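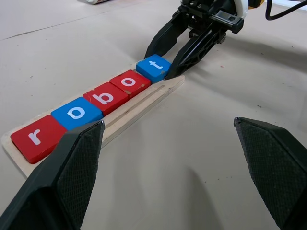

Projects > Student Reports > Automation Workshop > Letter Cell

Setting Up and Maintaining the Two-Arm Letter Cell
Project report, Automation Workshop, Sostholm Technical School
Submitted 3/27/22

1. Purpose of the work

The letter cell in our workshop is a table with two robot arms. The arms pick up wooden letter tiles and put them in a row on a board, so that the tiles form a short word. The cell was built by the students of an earlier year and it is used for practice in programming. When I received it as my project, it could still move, but the results were not good. Tiles were dropped, or they were placed turned, and the near arm sometimes stopped with an error in the middle of a word.

My task was to find the causes, to repair what could be repaired with the parts of the workshop, and to write a procedure for setup and care which the next students can follow. I was not asked to write new software. The program that selects the letters was left as I found it, except for the position values and the gripper settings.

2. The cell

In the workshop the arms have the names Ko and Niltero. Ko is the near arm, on the side where the operator sits. Niltero is the far arm. The names are painted on the bases and they are also used in the program, so I use them in this report.

Each arm carries a gripper with two black fingers. The inner side of Ko's fingers has a fine diamond pattern for a better hold. A small camera is mounted at Ko's wrist and looks between the fingers and past them. This camera is what the operator uses to check a grasp before the fingers close, and it is also useful for maintenance, as will be explained in section 5.

The tiles are square and thick, painted red or blue, with a white lowercase letter on each. They stand or lie on a light wooden board with a long groove cut in it. The groove runs parallel to the row of tiles. The table under the board is covered with a light tan sheet. The sheet is matte, and this is important, as a shiny surface gave bright spots in the camera view when I tried one for comparison.

The control box is under the table. It was bought second-hand from a packaging company in Gandbridge together with a folder of papers, in which some pages are missing. I could find no wiring plan for the gripper cables, and I had to draw my own.

3. Condition at the start

Before changing anything I let the cell write the same word many times and wrote down each fault. The faults were of four kinds.

The first kind was a turned tile. The tile arrived on the board in the correct place but with a small angle. It happened with both arms, more with Niltero.

The second kind was a tile which slipped down in the fingers during lifting. The letter was then placed too hard, and the tile below the fingers was pushed against the board.

The third kind was a position error which increased along the row. The first letter was good, the second was acceptable, and the last letter was clearly too far to one side.

The fourth kind was the stop of Ko. The screen showed error 1113. In the papers from Gandbridge this number is listed only as "gripper signal," without an explanation of what to do.

4. Repair of the gripper signal

I began with the fourth fault, because an arm that stops cannot be measured properly.

At first I believed that the control box was the cause, and I lost much time with it. I cleaned the connectors, changed the fuse, and exchanged the outputs of the two arms. The error stayed with Ko. This told me that the fault was in the arm or in its cable.

The gripper cable goes from the wrist in a free curve and then along the upper arm to the base. On Ko the curve had been made too short, and the cable was held by a tie very near the connector. When the wrist turned to the outer side, the cable was pulled. I moved the wrist slowly by hand mode and watched the signal on the screen. It disappeared always at the same wrist angle, and it came back when I supported the cable with a finger.

I opened the connector and found one wire that was broken inside its insulation. From outside it looked healthy. I cut the cable behind the damaged part, put on new pins and closed the connector again. Then I fixed the first tie farther back, so that the cable makes a wide curve in every wrist position. I did the same on Niltero, although that arm had shown no error. After this repair error 1113 did not appear again during my project.

Remark for the next student: the tie must not be pulled tight. The cable should be able to slide a little when you push it with the thumb.

5. Adjusting the fingers

For the slipping tiles and the turned tiles I examined the fingers. If one finger touches the tile before the other, the tile is pushed sideways and also turns, and it stays turned when it is lifted. So both fingers must reach the tile at the same time, and their inner faces must be parallel.

The procedure I used is the following.

Move the arm to the service position and reduce the speed to the lowest step.
Open the gripper fully and clean the inner faces with a dry brush. In the diamond pattern of Ko there was a lot of paint dust.
Loosen the two screws of the right finger, but do not remove them.
Close the gripper slowly on the flat steel gauge from the tool drawer.
Press the loose finger against the gauge and tighten the screws, first the upper, then the lower.
Open and close once more and try to move the gauge. It should not rock.

With Niltero there was one more problem. The right finger came to the tile early even after the adjustment. The reason was in the program: the center value of the gripper had been changed by somebody, perhaps to correct an old bent finger. I set it back to zero and did the adjustment again.

To check Niltero, I drive Ko to a low position beside the board, so that its wrist camera looks along the row toward the other gripper. On the screen one can then see which finger of Niltero arrives first at the last tile. I find this much easier than to stand at the back of the table and bend over it. It is necessary to lock Ko before Niltero moves. The two arms have no protection against collision with each other, only the speed limit.

The closing force was also changed. The value in the program was 400, in the unit of the controller, which is not explained in the papers. With this value the edges of the tiles were squeezed and the paint came off. I reduced the value in steps of 10 and lifted the same tile at every step. At 300 the tile was still held safely and I stopped there. I did not look for the lowest possible value, as the tiles do not all have the same thickness of paint.

6. The board and the positions

The position error along the row had a simple cause. The board was not parallel to the line that the arms follow. In the program the letters are placed on a straight line with equal steps, and if the board is turned a little, every letter comes nearer to one edge.

The groove of the board is a good help here. I put a pointed pin in Ko's gripper and moved it above the groove at the near end. Then I moved the arm along the programmed line to the far end and looked where the pin was. I turned the board until the pin stayed above the groove on the whole length. After this I marked the corners of the board on the sheet with a soft pencil.

The sheet itself can also move. It has a long faint crease, and when somebody leans on the table the sheet shifts slightly and the board goes with it. I fixed its border under the table edge with tape. This is not a perfect solution — screws through the board into the table would be better, but I did not have permission to drill.

7. The tiles

Several tiles have chips and worn places at the corners, where the light wood is visible under the paint. I sorted them by hand. A tile with worn paint can still be used if its side faces are flat. A tile with a raised splinter must be sanded first, or the finger touches the splinter and the tile turns.

I considered painting all tiles new. I decided against it, because fresh paint makes them thicker and the force would have to be tested again. The colors have no meaning for the program. It knows only the starting place of each letter, so a tile that is put back in the wrong place gives a wrong word and no error message.

8. Result

The test word was "robot," since it needs the same letter twice and uses the length of the board. After the work both arms could place it in many repetitions without a dropped tile. Small angles still happen, mostly on the second tile of the row. I think the cause is play in Ko's wrist joint, but to be sure the joint must be opened, and this was outside my project.

9. Care of the cell

Before each use:
Check that the board is on its pencil marks.
Look at both gripper cables with the wrist turned to both sides.
Brush the fingers.
Wipe the glass of the wrist camera with the soft cloth, never with paper.

Once a month:
Repeat the check with the pin and the groove.
Test the fingers with the steel gauge.
Sand damaged tiles and remove the dust before they go back to the table.

In August, when the workshop is closed, the arms should be left in the service position with the grippers open and the control box disconnected. My drawing of the gripper wiring is in the folder, behind the papers from Gandbridge. The spare connector pins are in the same drawer as the gauge, and only a few are left, so new ones should be ordered before the next repair.

Contact the workshop office | © 2022 Sostholm Technical School | Back to top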